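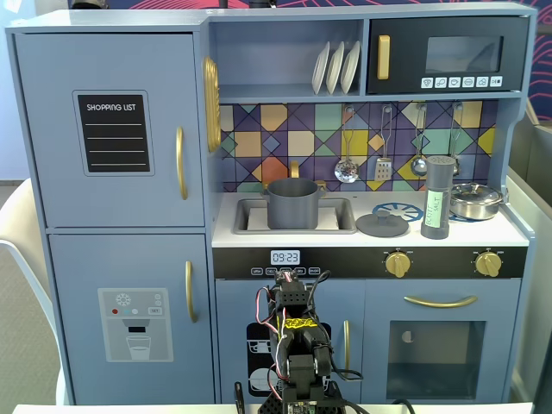 Play kitchen build notes, since a few people asked. Thread.

Flat-pack, light blue, sold under the Molska name. Assembly took one evening and part of a morning. The box says two adults. One adult and a level will do it.

Hardware count on the parts sheet is 108. Mine had 4 spare cam locks and was short one dowel. I cut a replacement from scrap.

The fridge side goes up first. Two doors, vertical gold handles. Leave the hinge screws a quarter turn loose until the whole thing is standing on the floor it will live on, then square the doors and tighten. I did it the other way around and had to redo the lower one.

The freezer door has a chalkboard-style panel with SHOPPING LIST and four lines printed on it. Test your chalk in a corner. The cheap sticks left a ghost on ours that took a damp cloth and some patience.

The water dispenser on the lower door is a printed graphic. Snowflake, SET button, glass of water, all flat. Ours gets pressed more than anything else on the unit.

Sink is recessed into the white counter, gold faucet above. The gray two-handled pot fits in it, which makes it the default storage spot for the pot. The lid does not have a default storage spot.

Utensils hang from hooks on the backsplash. Slotted spoon, spatula, ladle and one more. Check the hooks after the first week — two of mine had backed out slightly and needed a drop of wood glue.

Plates go upright in the rack on the open shelf, next to the microwave. Three of them live there. If you buy extra from another set, measure first. The Tonia plates I tried were too thick for the slots.

The salt shaker is gray with a green label, SALT, handwritten. It spends most of its time on a burner. I have stopped moving it back.

Knobs on the control strip: gold, two of them. Do not overtighten. They should turn with light resistance and no wobble.

Anchor it to the wall. The strap in the box is 25 cm and was too short to clear our baseboard, so I used a longer furniture strap into a stud.

Next job is a shelf for the play food, currently in a shoebox under the window.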